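Marine Maintenance Planner, Stikmont Terminal

Employer: Haruna Marine Services
Location: Stikmont, with regular trips to the Skokside yard
Type: Full time, permanent
Job reference: 1181
Closing date: 2 November 2020

Haruna Marine Services supplies crews, spare parts and repair planning to the owners of offshore supply vessels and fuel barges. We have 246 employees on shore and at sea. The Stikmont office handles planned maintenance for the Urkusia contract, which covers tugs, two bunker barges and the pump house at the terminal.

We need a maintenance planner to join the Stikmont team. The job reports to the fleet maintenance manager.

What you will do

Build the weekly and monthly work plans for deck, engine and pump equipment.
Order parts and follow them through customs to the vessel.
Keep the maintenance database up to date and close out finished work orders.
Agree on yard dates with Skokside and with the vessel masters.
Prepare the parts and labor budget for the February dry dock.
Attend the morning call with the terminal at 7:15.

What we ask for

A two-year technical degree, or time served as a marine engineer or fitter.
At least three years in maintenance planning in shipping, oil and gas, or power.
Good working knowledge of one planning system. We can train you on ours.
A valid driver's license.
The right to work in the country. We do not sponsor visas for this position.

A seagoing certificate is useful but not required. Offshore medical and survival training will be arranged by the company after you start.

Hours and pay

The working week is 40 hours, with one weekend in five on call. On-call weekends are paid at a flat rate. Vacation is 30 days a year. Salary depends on experience and will be discussed at the first interview. The company pays into a pension plan from the first month.

Housing

New hires from outside the area can rent a furnished room in the staff house for up to six months. Rent is taken from pay and includes heat, water and use of the laundry. The house is a ten-minute walk from the terminal gate. Pets are not allowed. 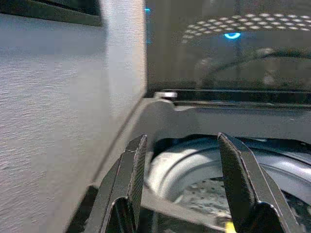
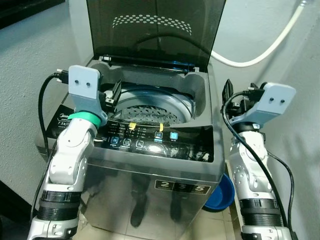 The second picture shows a top-loading washer with the lid up.

How to apply

Send a resume and a short cover letter to the Stikmont office by email or mail, and put the job reference in the subject line. Include copies of certificates, but please do not send originals. Interviews are held at Stikmont or by phone. Applicants on the short list will be asked for two references.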